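Home Notebook Runs Parts People Log out

Search entries... Go

3/19/21 Sim demos, tabletop set

Picking up from the Lennox run. Target is 400 keepable demos before we retrain, got 80 in the bank as of this morning. All sim, nothing on the real arm until Dinesh signs off on the new joint limits.

Scene randomizer is on. Clutter from the Gidwood object pack, poses drawn fresh every episode, gray block walls left alone for now. Arm start pose jittered a little too. Want to vary the wall texture later, policy last time clearly leaned on the background.

Teleop lag is better after the Zinamis patch but still there on wrist turns. Keep wrist moves slow. If you overshoot, let it settle, then correct, don't fight it.

Threw out 13 episodes before lunch. Mostly bad spawns, objects starting inside each other and popping apart on the first step. Need a settle check before recording starts. Dinesh Sandhu has a half finished one in his branch, ask him.

Vase is the hard one. Round body, glossy, slips if the fingers close below the neck. Carved statue is okay from the side. Soft stuff grabs fine but the collision meshes are junk, so dont trust the contact flags on those.

Labels: one line per episode, plain words, "put the vase in the bowl" style. No more "move thing to place", found a whole batch of that in the Wurkbridge data and it's useless for training. Relabeling those is on me.

To do
- settle check merged
- friction on vase up a notch, rerun the same seeds
- next batch of 50, half with the bowl moved to the far side
- ask Dinesh weather failed grasps go in a seperate folder or get a flag. I vote flag

Recent entries
Lennox run, what went wrong
Gripper close speed
Wurkbridge label cleanup, part 1
Storage plan thru June

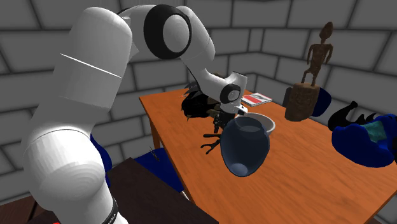

Do we keep an episode if the first grasp misses but the second one works?
Keep it, as long as the retry is clean and the object ends up where the label says. Mark it as a retry so it can be filtered out later.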